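Search this site
Search
Stories Poems Archive

What the Form Wants

The form wants a place of birth and I write Tovent, then cross it out, then write it again. Tovent hasn't been called Tovent since before I could spell it. Vuvenport, my mother says from the sink. They changed it. Write what's on the map.

But it wasn't Vuvenport when I was born.

Write what's on the map.

So I squeeze it in above the crossing out, tiny letters, and now the box looks like a fight. Eighteen pages, blue ink only. I'm on page 2.

My mother learned her English at the fish counter and it's good fish counter English. Half a kilo, anything else, mind the step love. Put her in front of a letter from the council and she goes quiet and hands it to me. Always has. I was eleven the first time, five months in the country, reading out the word arrears with no idea what it was. I said it like a place. Arrears, somewhere near the sea.

She laughed so much she had to sit down. Then I found it in the dictionary and she stopped.

My brother was born here. Hododdale General, third floor, he's got the little wristband in a drawer. He has never had to translate anything. He talks to her in English and she answers in ours and neither of them notices. I notice. I'm in the middle with a foot on each boat, and the boats do drift.

Page 4. List all addresses. All of them! The flat over the launderette, the other flat, the room at my aunt's where we slept top to tail and I could hear the trains. 78 Valtonen Road, which is now. I don't know the postcode for the trains one. My mother thinks there was a seven in it.

Kettle on. Kettle off. She makes tea the way they do here now, milk in, and still drinks it out of a glass. There you are, I want to write in the box. Any further information. There's your further information.

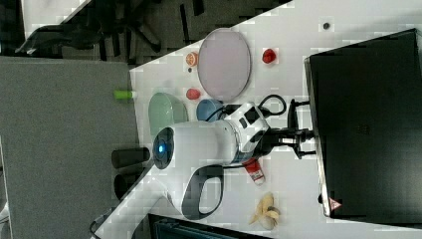
The fee is 805 pounds. I've got 998 in the account, I checked on the bus and then checked again in the queue at the chemist's as though it might of grown. So there's enough, and then there's nearly nothing, and then it's rent. My brother says why bother. You've got your papers, you can stay, who's asking?

He means it kindly. He's eating toast standing up.

I try to tell him. At school in Tovent I was the best reader in the class, I won a pencil case for it. Then we came and I was the girl who pointed. Pointed at the toilet door, pointed at the sandwich. By the time I could say what I wanted I'd stopped wanting the same things. And when I went back, one summer, seventeen, my cousins said I talked like a granny. All my words were old. I'd kept them just as I'd packed them and meanwhile everybody there had got new ones.

So what's that got to do with the form, he says.

Nothing. Eat your toast.

Page 9. Reasons for any absence from the country. One summer. Visiting family. It wants dates and I've only got July, the heat in the yard, my grandmother feeling my face all over with both hands because her eyes were gone by then. She said I'd got the same ears. She said it twice, very pleased, like I'd managed to get them through customs.

I write July. I write visting family, see it's wrong, fix it, more mess.

It's past eleven. My brother's gone up. My mother sits down opposite with her glasses on and turns the pages round to face her, and I think she's going to hand them back. She doesn't. She goes along with her finger, slow, moving her lips. Surname. Other names. Have you ever been known by any other name.

You put no, she says.

I was never called anything else.

You were, she says. When you were small. And she says it, the kitchen name, the one from the yard, I'd not heard it in years. It goes straight in under the ribs.

That's not a real name, Mum. That's not for forms.

She shrugs. She's still got her finger on the box. Then she takes the pen off me, blue ink only, and she writes it herself, in our letters, the ones the computer hasn't got, pressing so hard it comes through on page 10.

We'll have to ask for a new one now, I say.

Ask, then, she says, and gets up to rinse the glasses.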